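Search Wenomo: type a word and press enter

How to work out if a supermarket multipack is really cheaper

By Triantafyllou
2019-05-02
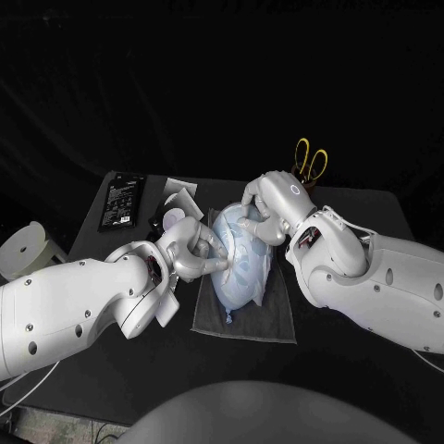
A pale blue inflated plastic bag on a folded grey cloth.

42 shares | 11 comments

When I moved to this country I bought the biggest pack of everything. In my head big meant cheap. Then one evening in January I sat down with my receipts and saw that I had paid more for many of these big packs than my neighbour paid for the small ones. Since then I do a short sum before I put a thing in the basket. You need only the calculator on your phone.

Step 1. Find the unit price

Look at the small print on the shelf label. It says the price per 100g, per kilo, per litre or per item. Compare this number and leave the big number alone for the moment.

Be careful with the units. One label can say "per 100g" and the label next to it "per kg". To change the first into the second, multiply by ten.

Step 2. If there is no unit price, make your own

Divide the price by the quantity. Last week in Hetow, the discount shop near my flat, I saw washing-up liquid in a pack of two for £2.98. The single bottle, same size, was £1.40. Half of £2.98 is £1.49, so the pack costs 9p more for each bottle. The pack had a big yellow sticker with the word "value" on it.

Step 3. Check the weight again, even for things you always buy

Packs become smaller and the price stays. I keep a note in my phone with the weight of the products I buy often. My usual coffee lost some grams this spring and without the note I would not have seen it.

Step 4. Put the offer into the sum

For "three for two", take the price of two and divide by three. For "buy one, get the second half price", add one and a half prices and divide by two. This second offer is a discount of 25 per cent on each item - it sounds like more.

If you have a loyalty card, use the card price, but only if you carry the card with you. I forget mine often.

Step 5. Ask if you will finish it

I once bought a tub of 70 dishwasher tablets, and they were a good buy, as they keep for a long time. A big bag of salad is another matter. If you throw away a third of it, divide the price by the part you ate. The small bag wins quite often.

Step 6. Write down your best price

Make a list with three columns: product, shop, lowest unit price. Mine is on paper, inside the kitchen cupboard. When an offer comes I look at the list first. If the offer is not lower than my number, I wait. Most offers come back after a few weeks.

Start with the five or six products you buy most and add others later, when you have the time.

Related on Wenomo
Trundomis own-label tea: is the large box worth it?
How to read a till receipt and ask for a refund
Freezing bread the simple way
When do shops put the yellow stickers on?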